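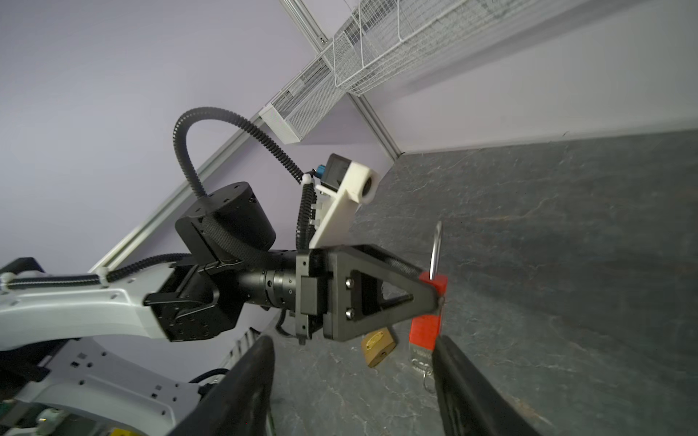
*A white arm with black joints, reaching across a gray stone-textured tabletop.*

# How to Plan a Two-Day Team Meeting Away From the Office

I've been putting together small company getaways for a good long while now, first at Stitomex and then on my own, and I still get a little flutter in my stomach when the first car pulls up. So if you've just been handed your first one (congratulations!), pour yourself something nice and let's go through it together. I'm going to assume a group small enough to fit around one big table or two middling ones, with one night's stay in between.

## Start with what the meeting is for

Before you look at a single venue, get whoever is paying to finish this sentence: "By the time we drive home, we will have decided..." You may have to ask more than once. When I planned the August meeting for Prirnen, Jolene Ngata gave me four different endings over two phone calls, and it was only when she settled on "which two product lines we're keeping" that I could work out how many hours we needed and what sort of rooms to ask for.

Write that sentence at the top of your planning sheet and leave it there.

## Work out the money early

My budget for that August trip was $3,010, all in, and the venue wanted a $600 deposit to hold the dates. I like to list things in the order the bills arrive:

1. Venue deposit
2. Bedrooms
3. Meals, including the coffee breaks
4. Travel or parking
5. Balance on the meeting room
6. A cushion for whatever you forgot

Do please keep that last line, even when somebody senior tries to talk you out of it. Ours went on an extra lunch and a very long extension cord.

## Visit the place, and visit it at the right hour

Photos on a venue's website are lovely, but they're taken on the best day of the year by someone who knows where to stand. Go yourself if you possibly can, and go at the time of day you'll be working. Kereama, the lakeside lodge we ended up choosing, has a west-facing lounge that's heavenly in the morning, but by mid-afternoon you can't read a screen in there at all. We swapped the sessions around so the slides came first and the talking came after lunch.

While you're there:

- Sit in the chairs. Really sit, for ten minutes or so, with your notebook out.
- Find every outlet and mark it on a rough floor plan.
- Ask who else is booked that day, and whether any of them are a wedding.
- Walk from the bedrooms to the meeting room in the shoes you'd wear.
- Try the Wi-Fi in the farthest corner.
- Ask for the name and cell number of the person on duty that evening.

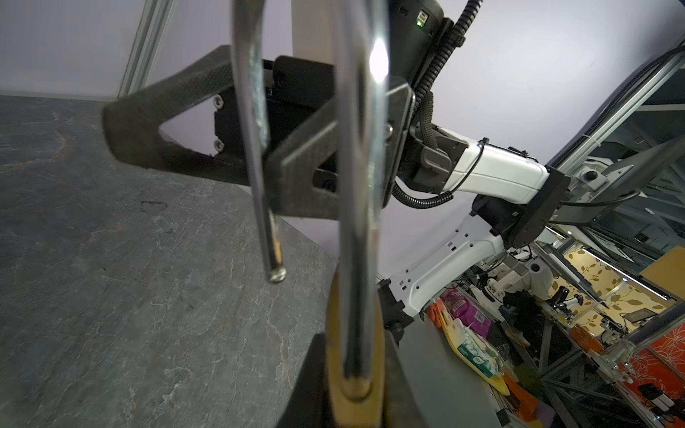

*Chrome handle between two dark gripper fingers.*

## Draw up a schedule with some air in it

People who've never done this tend to fill every half hour, bless them, and then wonder why everyone looks glazed by three. I start the first day late, so that folks can travel that morning, and I put the hardest conversation before lunch on day two, once they've had an evening to get comfortable with each other.

For Prirnen it went like this:

| When | What |
|---|---|
| Day one, late morning | Arrivals and coffee |
| Day one, afternoon | Where each product line stands |
| Day one, 7 p.m. | Dinner at one long table |
| Day two, morning | The big decision |
| Day two, after lunch | Who does what next, then home |

Dinner at seven gave everybody time for a walk, and I'd fight to keep that gap. Rangi Fairweather and Clem Tautahi had been arguing by email since spring, and they came back from the lake path with muddy cuffs and most of a plan.

## Send one good email

Send it two weeks ahead and put everything in it: address, parking, what to wear, the schedule, what to read beforehand, and your own number. Ask about food needs and mobility needs in the same message, with a date to answer by. Then chase the stragglers by phone. (There will be stragglers. Mine was the boss.)

## On the day

Get there 3 hours early. Set out the tables yourself if the staff are busy, test the projector with the laptop you'll be using, and put the water where people can reach it without climbing over each other. Hand the note-taking to someone who isn't leading a session, and have them read the decisions aloud before anyone picks up a coat.

The notes should go out the next morning, while it's all still fresh. One page is plenty, with a name beside each job.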